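Session 6: Rounding, and the Trouble It Gets People Into

Please read before we meet at 2. Bring a pencil. The calculator stays in your bag until the second half, however much it misses you.

Rounding looks like the friendliest thing in arithmetic. You take an ugly number, 2,938, and swap it for a nice one, 3,000. Everybody relaxes. The trouble is that the missing 62 doesn't go away. It sits in the budget and waits for you.

Take the Klinhom parking case from last time. The town had 2,938 permits on the books. The report said "3,000 permits," the summary said "over 3,000," and by March the newspaper was wondering why so many had gone missing. None had. Somebody had added a word.

Rule for this course: round once, at the end, and say that you did. If you round at every step, the small errors pile up, and they don't always have the manners to cancel out.

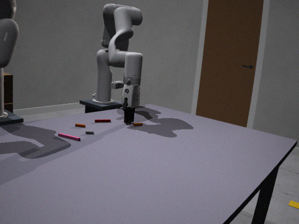

Derek Clegg objected, when we went through this in the other section, that no one in an office works this way, and that a boss who asks for a number wants a short one. Fair enough. Give the boss a short one. Keep the long one in your notes for the day the boss asks where it came from.

Now the matter of halves. Most of you were taught that a 5 goes up. Do that to a long column of prices and the total creeps up with it. Some bookkeepers send a 5 to the nearest even digit instead, so 2.5 becomes 2 and 3.5 becomes 4. It feels wrong for a week or so.

For next time:

Redo the Lendport table, rounding to the nearest 400. Yes, 400. The table is sold in cartons and Lendport won't split one.

Find a rounded number in a news story and write down the smallest and largest values it could stand for.

Read the Gesivo handout, skipping the appendix, where the author rounds pi to 3 and seems proud of it.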